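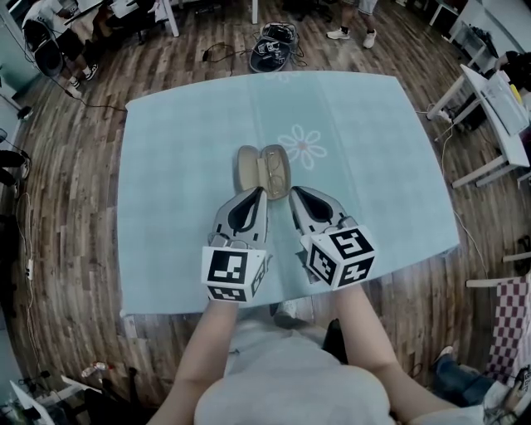
How many good demonstrations does one task need before training?

Aim for 2,000. The case task was trained on 1,353 and the policy still missed the lid on a fair few goes, so treat that as the floor.

4. Recording a two-handed task

Read section 3 first (charging, clock sync). Skokard grippers only, the older Plamik pair has a different jaw offset and the numbers below wont match.

4.1 Before the first take

1. Cloth flat on the table, no folds under the object.
2. Wipe the marker cubes. Dry cloth. No spray.
3. Check both cubes are seated. If one wobbles, tighten it, then redo calibration (3.4).
4. Cables clear of the jaws. Run them down along the handle.
5. Open and close each gripper fully, twice. Watch the width reading go to zero and back.
6. Sit or stand, but stay the same way for the whole batch.

Note: left and right are the operator's left and right. Swapped labels cost us 38 takes in June, all binned.

4.2 The take

1. Both grippers up, jaws open, either side of the object. Hold still for a second.
2. Start recording. Wait for the beep.
3. Do the task at normal speed. No showing off.
4. Dropped it? Carry on and recover, then mark the take R. Recoveries are kept, Umut's results were better with them in.
5. Back to the open start position. Hold. Stop.
6. Move the object a bit before the next one. Position and angle both.

CAUTION: keep fingers out of the jaw. The pads pinch. 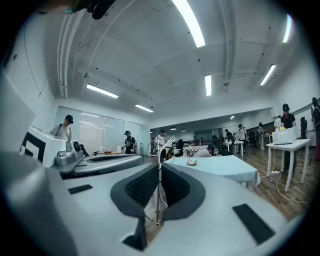 Gripper pads apart, nothing held. Table with cloth beyond.

4.3 Checking the batch

1. Open the batch in Promedus and sort by tracking loss.
2. Anything with a cube lost from every veiw for more than a second: reject.
3. Scrub the gripper footage on the rest. Can you see the pads? If not, reject.
4. People walking about in the background are fine, leave them in. People leaning over the table are not.
5. Save the reject list with the batch, same folder. Don't delete the raw files.

Note: the width reading drifts on long batches. Zero it again at every break. Still looking for the cause, send logs to Valbona Radonjić if you get a bad one.

4.4 Splitting for training

Split by operator, never by take. Hold one operator out completely. Mixing them made our first scores look far too good, see Sakda's write-up for the before and after.

Section last changed October 30, 2021. Calibration values moved to 3.4.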